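**Mercredi 16 novembre 2022** – Ça y est, les étagères de Kunen sont arrivées ! Je vous en parlais déjà dans le dernier billet (celui où je râlais à propos des cartons empilés jusqu'à l'interrupteur), et je peux enfin vous annoncer que le montage a commencé ce matin dans le local au carrelage blanc.

Pour celles et ceux qui prennent l'histoire en route : Kunen, c'est la petite matériauthèque de la rue Rivadeneira, où l'on vient chercher des chutes de tissu, du fil, des boutons, des restes de laine et tout un tas de choses dont on ne savait pas qu'on avait besoin. Depuis le printemps, tout vivait dans des cartons posés par terre. Pour trouver un morceau de velours, il fallait en déplacer quatre et en refermer cinq. Javiera Figueroa, qui tient la boutique avec Dardo Painemal, avait fini par écrire au feutre sur chaque couvercle, mais comme les couvercles voyageaient d'un carton à l'autre, on tombait sur des fermetures éclair là où on attendait du lin.

Le modèle choisi s'appelle Volis : des plateaux en plastique blanc et des tubes blancs qui viennent se loger dans les angles. Ni vis ni clé, tout se fait à la main. Dardo aurait préféré du bois, il me l'a redit trois fois pendant que je buvais son café. Javiera, elle, voulait quelque chose qui se lave à l'éponge et qui se démonte le jour où il faudra changer de disposition. Vous aurez compris qui a gagné.

J'étais venue pour dix minutes et je suis restée toute la matinée, évidemment. On commence par un angle, on met le tube bien droit, on vérifie de quel côté sont tournés les rebords du plateau, et on passe au suivant. Le côté des rebords, parlons-en ! Vers le haut, les petites bobines ne roulent pas par terre. Vers le bas, on peut faire glisser une boîte un peu large sans la soulever. Les deux camps ont défendu leur cause avec beaucoup d'énergie, et pour l'instant ce sera vers le haut pour la mercerie. Pour les tissus, on verra demain.

Chaque élément fait 80 centimètres de large, ce qui laisse tout juste de quoi passer entre la fenêtre et la porte de la réserve. Il y en aura 9 en tout, et l'ensemble a coûté 260 euros, payés grâce à la vente de coupons d'octobre. Merci à tous ceux qui étaient là, et un grand merci à Brenda Montecinos, qui a acheté à elle seule presque toute la caisse de doublures (je veux absolument voir ce qu'elle en fait).

Le plateau blanc sur la table au tissu noir, pour commencer :

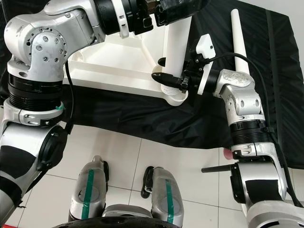
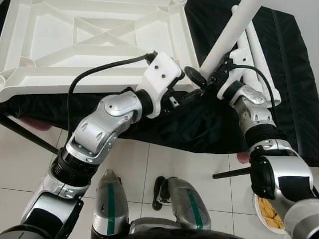
## Et maintenant ?

La boutique reste fermée jusqu'à samedi, le temps de finir le montage et de tout ranger. Samedi matin, ouverture à l'heure habituelle, avec les laines près de la fenêtre et la mercerie au fond à gauche. Les cartons vides sont à donner – il y en a 70, des petits et des très grands, et Patricio Cisternas en a déjà réservé une pile pour son déménagement. Dépêchez-vous si vous en voulez.

Javiera cherche aussi des bocaux à couvercle pour les boutons, de préférence en verre et de la même taille, mais elle prendra ce que vous avez. À déposer devant la porte, côté cour, jusqu'à vendredi soir.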